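Eyeglass drive moves to larger space in Prurside

The Prurside eyeglass drive reopens on Tuesday in the old Navis showroom on Sutcliffe Street, with a sorting room of its own and longer hours for people dropping off glasses or cases.

Last year the drive passed on 182 pairs of glasses, most of them readers. Many came in without a case, and those are the ones that tend to get scratched in the mail. This year every pair will go out in a hard case.
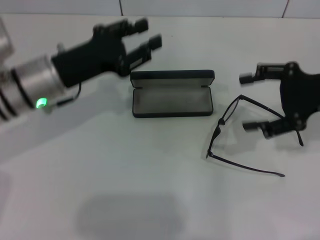 Tane Lowther

Cases are checked before any glasses go near them. The lid has to stay up when opened and the lining has to be clean all the way into the corners. Cases with a loose hinge are set aside for parts.

Eimear Mac Giolla, who runs the drive, said the group has 36 spare hard cases on hand and could use a lot more. Soft pouches are welcome too, but they will only be used for sunglasses.

"People throw the case out and keep the glasses," Mac Giolla said. "We need it the other way around as well. If you have an empty one in a drawer, bring it in."

The room was fitted out over the spring with help from Runard, a local shopfitting firm, at a cost of about $2,000. The walls are pale panels with plain seams, chosen so they can be wiped down at the end of the day.

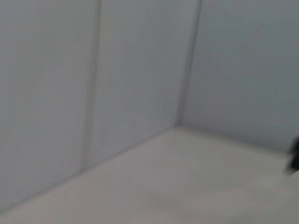 How pairs are packed

Each pair is cleaned, and its strength is written on a card that travels with it. The arms are folded in and the glasses go into the case with the lenses facing up. Thin wire frames get a square of cloth underneath. Heavier plastic frames go in without one.

Black wire frames are the most common style in the bins so far, and dark cases with a gray lining are the most common match.
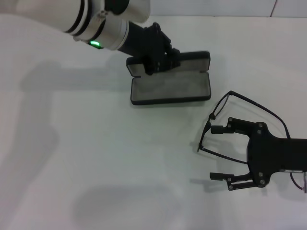
Where to bring glasses

Drop-off is at the side door until 2 p.m. Prescription glasses, readers and sunglasses are all accepted. Contact lenses and single loose lenses are not. Broken frames can go in the box by the door, where screws and nose pads are saved for repairs.

The drive runs through the end of May.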